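## 4. Stacking check

Carry out this check after the arm has been fixed to the bench and homed (section 3). Use two blocks of the same size in different colours. The values below are for the Stirnov jaw set with 40 mm blocks.

1. Clear the table apart from the two blocks.
2. Load program 3515 and set the speed to 22 per cent.
3. Place the lower block flat on its mark, square to the table edge.
4. Start the cycle. The arm picks up the second block, carries it over the first and lowers it.
5. Press **Hold** before the jaws open.

**Caution:** Keep hands away from the jaws until the hold lamp is steady.

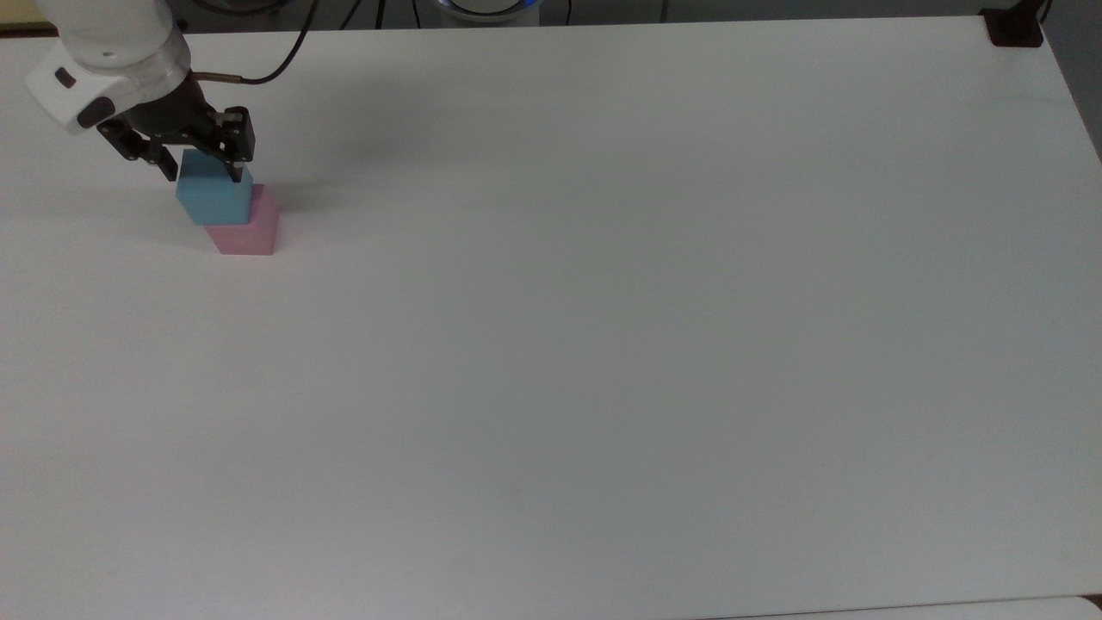

6. Look at the two blocks from the front and from one side. An offset of up to 2 mm is acceptable. If it is larger, adjust the X and Y values on the *Place* page and repeat from step 3.
7. Press **Release**. The upper block should stay where it is when the jaws lift.

**Note:** If the lower block moves on contact, the Z value is too low. Raise it in small steps.

**Note:** Leave enough slack in the gripper cable for a full turn of the wrist.

8. Save the values under a new name. Do not overwrite the file supplied by Dilek Karabulut.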